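Slide 1. Hi everybody, I'm Merja, and I get to talk about the week our robot stopped believing in floors! (Pause here, wait for Thilini to dim the lights.)

So, quick background for the folks who missed Dumisani's talk. Gramus is our tidying robot, two arms on a wheeled base, and the job in January was shoes: pick up, carry over, put on the rack. We ran 300 placements at the Nondstead apartment. Overcast mornings were great, 99 in a row without a stop, and I was feeling pretty smug.

Slide 2. Then we got sun. Protective stops all afternoon, 6 of them before 3 p.m., and one where the arm came down too fast and bent a rail - that's the scary one, and I'll come back to it. Sewwandi pulled the logs and the depth readings near the rack were a mess.
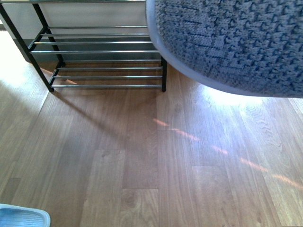 Slide 3: Shoe rack, shiny rails, sun on the floor.

Give them a second to look. Ask: where would YOU put the shoe? Somebody will say the lower tier. Okay, now look at those bright highlights on the rails, and the orange streak on the planks. Our depth code hated both of them. It filled the bad spots with a guess, and the guess was sometimes lower than the real rail. So the arm kept going down, at full speed, because it figured it had room to spare.

Slide 4. The fix. Missing depth now means slow down and stop, no guessing. Force limit is lower too. Run 178 is the one with the bent rail, play the audio if the speakers work (it's loud, warn the front row!). Thank Lucrezia for the new rail, then questions.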